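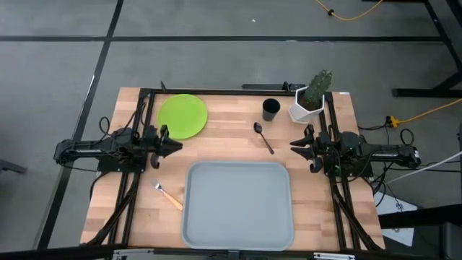 Where does a person start when they lay a table for one? With the plate, most of the time, and everything else gets put down in relation to it.

Home Contents Previous section Next section References

4.2 Small tables and what ends up on them

I went into this part of the study expecting to write mostly about cutlery. Saqib Kakakhel and I had spent July going through the diary entries from the Darnley households, and the forks and knives took up so much of our coding sheet that I figured the rest would be filler. Then we got to the plants. People kept writing about their plants! We had 154 diarists and 358 usable entries between them, and a pot of some kind kept wandering into the meal, getting shoved to the back, and staying there through breakfast, lunch and tea.

Figure 3. Place setting with a green plate, a black cup, a spoon and a cactus in a white pot, on a light wooden tabletop.

The things in Figure 3 are a fair match for what our diarists called "the usual lot" - a plate, something to drink from, a spoon, and one item that has no business at a meal but lives on the table anyway. The cup is near the back and the cactus is near a back corner, and I'd ask readers to keep that corner in mind, as it comes up again in 4.3.

Polyxeni Margaritis (who did the second round of coding, and argued with me about nearly every category) wanted the plant counted as tableware. Her point was that if it never leaves, and people set their cup down with it in mind, then it's part of the setting. I wanted it under "decoration". We settled on a category of its own, "residents", which also took in salt shakers, fruit bowls and one very long-lived jar of pens.

Colour mattered more than I'd have guessed. Diarists with one bright plate among plain ones nearly always mentioned it by colour - "the green one", "my yellow" - and they tended to put it down first. Dark cups hardly got described at all. One diarist in Ruawai wrote three full pages about her plates and then just "cup, back left" every morning for a fortnight.

Spoons were the messy part. With a bowl, the spoon went to the right and stayed put. With a flat plate it drifted: above the plate, beside the cup, over by the plant. Usman Lodhi thinks this is a dessert habit carried over from bigger family meals, and he may well be right, but our diary form didn't ask what was being eaten (my fault, I wrote the form). We'd fix that next time.

Table depth seems to play into it too. The shallowest table measured was 600 mm front to back, and its owner wrote that her plant was "always in my peas". At 800 mm the grumbling mostly stopped and the residents multiplied.

Contact: Shirley MacPherson, Likex Household Studies | Copyright 2019 | Back to top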